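How to hang a small group show in one evening

Quick version, doors open tomorrow and I still have labels to print.

Measure the wall first. Write it down. Center of each piece goes 57 inches off the floor, tall ones too. Don't eyeball it, you will be wrong by the third frame.

Lay everything out on the floor under its spot. Swap things untill it looks right. Loud pieces at the ends, quiet ones in the middle. Leave at least 3 inches between small works, more if you have it.
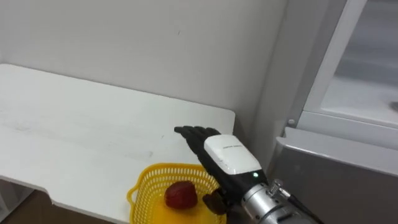 Yellow basket and strawberry, white table.

Now hooks. Two per frame, check the weight on the packet. Pencil marks only, light ones. Level goes on top of the frame, not the bottom.

Lights last. Aim each one at the middle of the piece, then step back and look for glare on the glass. Tilt, look again.

Labels: right side, same height all the way down teh wall. Title, artist, year, price. Spell check Nam-gil Nam and Aoife Dunne before you print 200 of anything.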